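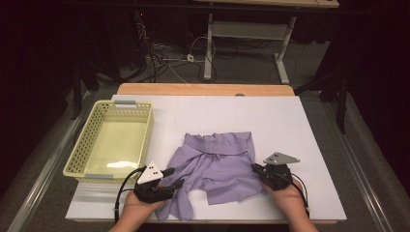
4 Hemden und Blusen falten, Station Sarnano

Gilt für den Falttisch mit heller Auflage und gelbem Korb. Wer am Bügelplatz arbeitet: Kapitel 3, hier nicht weiterlesen.

Stand Dezember, Änderungen von Jhonatan Llanos eingearbeitet. Alte Ausdrucke bitte wegwerfen, da stimmt die Ärmelfolge nicht.

4.1 Vor dem Start

1. Auflage mittig auf den Holztisch legen. Hinten darf ein Streifen Tischkante rausschauen, vorne nicht.

2. Stöße zwischen den Platten mit der flachen Hand abfahren. Steht eine hoch: rausnehmen, neu einlegen. Nicht reindrücken.

3. Auflage abwischen, trocken nachwischen. Kein Scheuermittel, kein Spiritus.

4. Korb links neben das Hemd stellen, lange Seite parallel zur eigenen Blickrichtung. Linkshänder können tauschen, dann aber die ganze Schicht so lassen.

5. Klammern am Korbrand prüfen, beide müssen fest sitzen. Lose Klammern verhaken sich in Knopflöchern.

6. Korb leer? Auch mal reinfassen. Kragenstäbchen und einzelne Knöpfe liegen gern in den Ecken.

Hinweis: Tischhöhe so, dass die Unterarme beim Falten ungefähr waagerecht sind. Wird zwischen zwei Personen gewechselt, neu einstellen.

ACHTUNG: Ringe, Armbänder, Uhren ab. Ziehfäden in feinen Stoffen gehen nicht mehr raus.

4.2 Hemd auslegen

1. Ein Teil aus der Wäsche nehmen, auf die Mitte der Auflage fallen lassen. Haufen ist ok. Nicht in der Luft ausschütteln, Nachbartisch.

2. Kragen suchen. Immer zuerst der Kragen, nie am Saum anfangen.

3. Kragen nach hinten legen, also weg vom Körper. Saum kommt nach vorne.

4. Links und rechts am Stoff fassen und langsam auseinanderziehen, bis die grossen Falten raus sind. Bei dünner Ware nur wenig Zug.

5. Liegt ein Ärmel unter dem Rumpf: Rumpf anheben, Ärmel seitlich rausholen. Nicht unter dem Stoff durchziehen.

6. Ist was auf links? Jetzt wenden, nicht erst beim Falten.

7. Knöpfe schließen: oberster, dritter, unterster. Reicht. Bei Druckknöpfen alle.

8. Hemd auf die Vorderseite drehen, Rücken oben. Nochmal glattstreichen, von der Mitte nach aussen.

Hinweis: Helle Farben (Flieder, Rosé, Hellblau) zeigen auf der hellen Auflage wenig Kontrast. Bei schlechtem Licht übersieht man Flecken an der Manschette. Im Zweifel Teil kurz gegens Fenster halten.

Flecken gefunden: Teil nicht falten, zurück in die Vorbehandlung. Zettel dran, sonst kommt es genau so wieder.

4.3 Falten

1. Faltschablone Vuter 34 oben am Kragen anlegen, mittig. Ohne Schablone geht auch, dann eine Handbreit neben dem Kragen einschlagen.

2. Rechte Seite zur Mitte. Ärmel dabei gerade mitnehmen.

3. Ärmel nach unten klappen, parallel zur Kante. Manschette zeigt zum Saum.

4. Linke Seite genauso. Ärmel dürfen sich überlappen, aber nicht knubbeln.

5. Schablone rausziehen, nach vorne. Mit der anderen Hand den Kragen halten.

6. Saum eine Handbreit hochschlagen.

7. Den Rest einmal zur Hälfte, Richtung Kragen. Lange Hemden in Dritteln.

8. Umdrehen. Kragen zurechtzupfen, Knopfleiste muss gerade laufen. Tut sie das nicht: zurück zu Schritt 1. Am fertigen Paket ziehen bringt nichts, das wird nur schiefer.

Hinweis Kurzarm: Schritt 3 entfällt, Ärmel nur flach einschlagen.

Hinweis Blusen mit Rüschen oder Raffung: Schablone weglassen. Raffung nicht plattstreichen, nur locker ordnen und Teil einmal weniger falten. Diese Teile kommen immer zuoberst in den Korb.

4.4 In den Korb legen

1. Gefaltetes Teil mit beiden Händen von unten greifen, flach einlegen. Nicht werfen.

2. Kragen abwechselnd links und rechts, sonst kippt der Stapel.

3. Nur bis knapp unter den Rand füllen. Ware darf die Klammern nicht berühren.

4. Korb an den Schmalseiten anheben. Die gelochten Seiten nicht als Griff benutzen, reissen mit der Zeit ein.

5. Vollen Korb ins Regal Espinoza, Fach 386. Leeren Korb direkt wieder mitnehmen.

VORSICHT: Restfeuchte Teile nicht stapeln. Durch die Löcher kommt zwar Luft, aber für einen vollen Korb reicht das nicht. Klamme Teile an die Stange, später falten.

4.5 Wenn es nicht klappt

Stoff rutscht auf der Auflage: Auflage ist staubig oder noch Reinigerfilm drauf. Schritt 3 aus 4.1 wiederholen.

Paket wird zu breit: Seiten nicht weit genug eingeschlagen. Bei Übergrößen die Celleck-Schablone nehmen, die breite.

Kragen knickt weg: oberster Knopf offen.

Falten kommen nach dem Glattstreichen sofort wieder: Teil gehört an den Bügelplatz. Nicht mit Gewalt.

Faden hängt am Korbrand: Teil nicht wegziehen. Faden lösen, Stelle am Korb suchen und mit feinem Papier (Körnung 500) glätten. Danach auswischen.

4.6 Schichtende

1. Auflage abräumen, abwischen.

2. Schablonen flach ins Schubfach, nicht hochkant. Verziehen sich.

3. Korb nochmal auf Knöpfe kontrollieren, dann leer auf den Tisch zurückstellen.

4. Angefangene Teile nicht liegen lasen. Entweder fertig falten oder zurück zur Wäsche.

5. Liste abzeichnen. Etwa 100 Teile pro Blatt, dann neues Blatt anfangen und das alte in die Mappe am Eingang.

Weiter mit Kapitel 5, Hosen und Röcke.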